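Robot Learning Lab, Session 6 handout
Failure analysis: the tray task
Instructor: Pravesh Hendricks
Version 8/27/23

Please read these notes before you come to the lab. Last session we spoke about faults that stop the machine. Today we speak about faults that do not stop anything, and for this reason they are harder to find.

1. Background

In May the group finished the first collection for the Liyanage task. An operator works on a white table with colored pieces and a shallow tray, and the movements are recorded with the hand-held gripper tool. In total 2,000 recordings were made. The policy trained from them looked fine on the loss curve. On the arm it was poor. It closed the fingers too early, beside the piece, and in one test it pressed a block against the tray rim until the force limit tripped the arm.

The first idea was a bad calibration of the arm. Two people spent a week on this idea. The calibration was good.

2. What was wrong

The fault was in the time stamps. The recorder program, Badano, wrote the finger opening with one clock and the video with another clock. After a restart of the recorder the two clocks were no longer aligned, and the difference stayed until the next restart. The largest offset we measured was 177 milliseconds. For slow movements you will not notice it. For a quick grasp it is enough that the fingers are "closed" in the data while in the video they are still open.

Of the 2,000 recordings, 1,182 were affected. No warning was written in the log, and the files opened normally.

3. The working area

Compare the two views below with the task sheet. Pay attention to how much the view from the tool can change between one moment and another, and to which parts stay sharp.
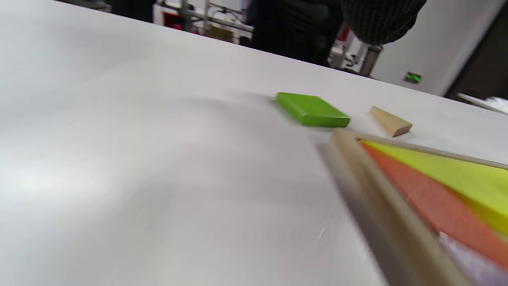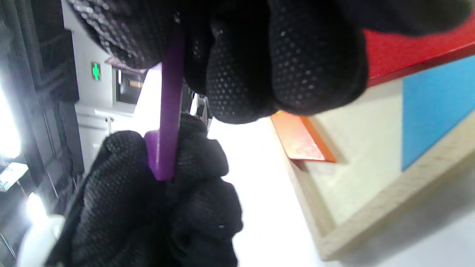 Fig. 6.1 and 6.2. Tool camera views of the colored pieces and the work with them. Upper: green block and wooden wedge on the white table. Lower: purple piece held in gloved hands.

In Fig. 6.1 there is strong motion blur on the near pieces, but the green block is still quite clear. When you look for the offset, choose a piece like this one as your reference. A smeared edge will give you a different answer every time you measure it.

Fig. 6.2 teaches another point. The gloves cover both ends of the purple piece. If contact is hidden by a hand, you cannot decide from the video at which moment it began, so such a moment should not be used for checking the clocks.

4. How it was found

A student plotted the finger opening over the video, one recording at a time, and saw that the curve moved before the fingers did. She checked 41 recordings by hand before she reported it. I mention the number because many of you will want to stop after three.

5. Safety matter

The force limit did its work, but the operator had one hand near the tray when the arm pressed on the rim. This was against the rule. During any policy test:
– hands stay outside the marked area
– one person holds the stop button and does nothing else
– after a force trip, the arm is not restarted until the log is saved

6. Exercise for the group

Take the Pleseser set from the course folder. Find which recordings have an offset and estimate its size. Write one page: your method, your result, and one check that the recorder could make by itself at startup. Plots go on a separate page, with units on both axes.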